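Elley Prompt Lamp, clip-on, for stage managers and small theatres

The maker says this lamp will "disappear into the production". We have heard that one before, usually just ahead of a blackout spoiled by a blue glow from the prompt corner. The Elley is better than most of them, though the brochure gets carried away.

It has 6 brightness steps. The lowest two are fit for use during a show and the rest are for rehearsal or for finding your pencil. Woldegiorgis, who make it, quote 2,000 hours for the LED. We haven't had ours long enough to argue.

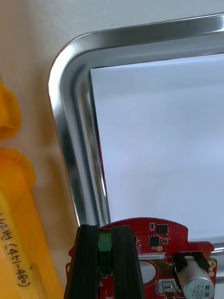 Glare is the real test of a prompt lamp, and the claim of "zero spill" is generous. Aim it at a matte page and it behaves. Polished metal is another matter: a silver tray with a rounded rim like this one will carry bright streaks along its edge, so keep shiny props off the prompt desk or turn the head away.

The clamp grips a standard music stand. It does not grip the fat timber ledge at the Prurnen Playhouse, whatever the box says – we tried it both ways up.

Colour: black only
Power: USB lead, plug not included
Also fits: Aline script stand

Spare clamp pads are sold separately. We think they should be in the box.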